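FOR IMMEDIATE RELEASE

Koreo Publishes Chore Review: Nine of 100 Everyday Tasks Ready to Hand Over to a Machine

COKHOLM, 29th June. Koreo, which tests automation equipment for landlords, retailers and service companies, today released the results of its review of robots in household and shop-floor work. The review looked at 100 common chores and asked of each one whether a machine that can be bought or leased now will do it well enough that a person can leave the room.

For nine of the chores, the answer was yes. Most of the nine are done on the floor or along a fixed route: vacuuming open areas, mopping hard floors, moving a loaded cart between two known points, scanning shelf labels after closing. The remaining chores either needed a person close by or could not be done at all by the equipment Koreo was able to obtain.

"People ask me whether the robots are here yet, and I tell them it depends which part of the room they mean," said Phyllis Goodall, who directed the review for Koreo. "On the floor, in many buildings, yes. At table height we are still waiting. Most of the jobs people would like to give away are at table height."

The full report will be available in July. A summary of the findings follows.

How the review was done

Koreo ran 1,130 attempts at its test rooms in Cokholm and on the sales floor of Greenberg, a housewares and kitchen store in the same town. Greenberg gave Koreo the use of the floor outside trading hours. It did not pay for the review and did not see the results before they were final.

An attempt counted as a success only if the chore was finished, nothing was damaged or dropped, and no one touched the machine or the objects after the start. Time was recorded but did not decide the result. A machine that took a long while to wipe a counter and wiped it properly was given the pass.

Objects were not set out to suit the machines. Testers were told to leave things as they would be left on an ordinary day, with lids off, bags folded or crumpled, and chairs pushed back from the table. If a machine needed a marked position for an object, that was written down as a condition of use. Several chores that did well with marked positions failed without them, and the report lists both results.

Koreo also asked people to do every chore on the list. This part of the review was added late, after the test team found it could not agree on what "finished" meant for tasks as plain as putting away containers.

Where machines fall short

The weakest results came from chores that combine something stiff with something soft. Packing food containers into a cloth or non-woven bag is the case the report covers at most length. A rigid box has edges a gripper can find. A bag has an opening that closes again when it is let go, handles that fall across whatever is next to them, and a bottom that folds up under its own weight. A person holds the mouth open with one hand and loads with the other, or spreads it with both and sets it down, and changes between the two without thinking about it.

Clear plastic adds a difficulty of its own. Cameras and depth sensors have trouble with surfaces that let light through and reflect it at the same time. In the trials, machines reached for the far wall of a container in place of the near one, or closed on the air above a lid.

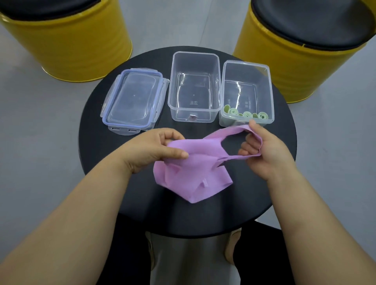

Both hands on the fabric bag, with a lid and two clear containers on the table.
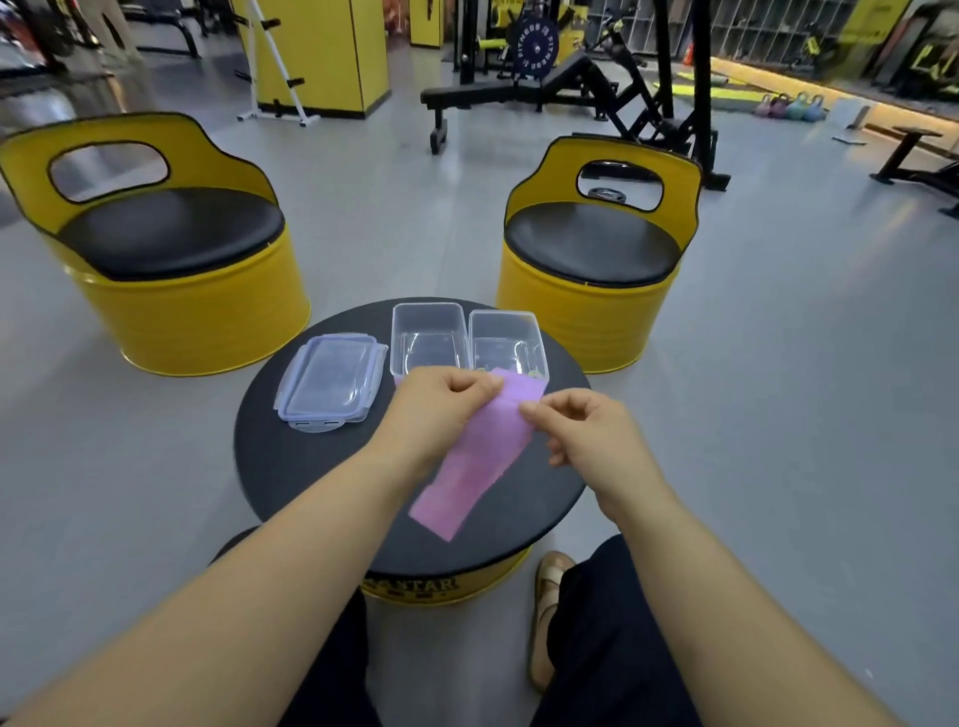

None of the systems in the review could pack a soft bag from start to finish without help. One managed to place a container in a bag that a tester had already opened and propped against a wall. Under the rules of the review that was a fail, though the report notes it as the best result in the group.

Lids were nearly as hard. The kind with a latch on each side must be lined up, pressed and then snapped down on every side, and the force needed to close the latch is enough to slide the container across a smooth table. A person steadies it with the other hand. Machines with a single arm had no way to do this, and machines with two arms tended to push from both sides until the box tipped.

Folding gave mixed results. Towels of a known size, presented flat, were folded acceptably. Towels from a heap were not. Shirts were attempted and are covered in an appendix.

"I would not call these poor machines," Goodall said. "Some of what they did would have been hard to believe when I started in this work. But a customer is buying a chore done, and if someone has to stand there and open the bag, the customer still has the chore."

Results on the shop floor

Shop-floor work came out ahead of household work by a clear margin. Stores have wide aisles, level floors and lighting that stays the same. Their goods come in repeated shapes with printed codes. Moving full cartons from the back room to the end of an aisle worked well at Greenberg, and overnight floor cleaning worked without any fault that mattered.

Restocking by hand from those cartons did not work well. Boxed goods on a lower shelf could be placed when the shelf was empty, but a half-full shelf, where the items at the back must be brought forward first, stopped the machines in most attempts. Bagging at the register was tried for a short period and then withdrawn from the program for fear of breaking glassware.

Staff at the store were asked which task they would give up first. The most common reply was breaking down cardboard. It is on the list of 100, and no machine in the review could do it unless the cartons were fed in by a person.

Supervision time

The report gives a chapter to a cost that Koreo believes is often left out of sales material, namely the time a person spends getting things ready, watching and correcting. For floor cleaning this time was small. For table work it was frequently longer than the time the same person needed to do the job alone.

Koreo recommends that anyone considering a lease ask the supplier for a supervision figure along with the success rate, and ask how the figure was measured. A demonstration in a showroom, with the objects placed in advance, will not supply it.

Soft-goods handling is expected to improve. Tretex, a gripper system designed for fabric and film, arrived too late for the main program and was tried only on folding. It picked single layers of cloth from a stack more reliably than the other grippers used. Koreo will test it on bags and bin liners in the next round, and has made no finding about it for those tasks.

Advice for buyers

Koreo's advice to households is to buy floor-cleaning machines on their merits and to wait on general-purpose machines with arms. For stores and property managers, the advice is to begin with transport and cleaning, to keep the routes clear, and to write the contract so that equipment can be returned if supervision time stays high after the first months.

The company does not advise buyers to rearrange a kitchen or stockroom to suit a machine unless the supplier will put the expected gain in writing. Two sites that made such changes before contacting Koreo told the review team they had since changed some of them back.

"The question I would ask is what your hands are doing when you do this job," Goodall said. "If one of them is holding something open or keeping something still, assume the machine will have trouble with that part, and ask to see it done with your own things."

The list of chores will be used again in the next review without changes, so that the results can be compared. Suppliers who wish to submit equipment may apply to Koreo from July. Equipment must be on sale or available for lease, and suppliers may not send an operator into the test room.

About Koreo

Koreo is an independent tester of automation equipment based in Cokholm. It is paid by the companies that buy its reports and accepts no fees from manufacturers. Equipment is bought, leased or borrowed, and borrowed equipment is identified in each report.

Media contact: Press desk, Koreo, Cokholm

Recent releases from Koreo
Floor Scrubbers in Small Stores: What the Lease Leaves Out
Window-Cleaning Machines Compared on Old and New Glass
Koreo Adds Second Test Kitchen in Cokholm
Cart-Moving Robots and Narrow Doorways: A Short Report
How We Measure Supervision Time
Phyllis Goodall to Direct Household Review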